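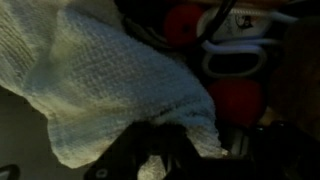 Waffle towel

A waffle towel is a cloth towel whose surface forms a grid of small raised squares bordered by ridges. The pattern comes from the weave: warp and weft threads float over one another at staggered lengths, leaving shallow hollows between the higher threads. Similar fabric is also sold as honeycomb cloth.

Materials and use

Most waffle towels are cotton, though linen and blends are common. The hollows increase the surface area, so the cloth takes up water quickly and dries faster than terry of the same weight. Kitchen sizes are used for dishes and hands, larger ones for bathing. The Jarkby bath towel, designed by Noémi Szabó, measures 143 centimeters in length and weighs 405 grams.

Care

New waffle cloth shrinks in its first washes, and the squares become deeper as it does. Makers often cut the fabric oversize to allow for this. Fabric softener coats the fibers and reduces absorbency. Cut edges fray unless they are hemmed, but some towels are finished with a deliberate fringe.

See also

Huckaback
Terry cloth
Dish towel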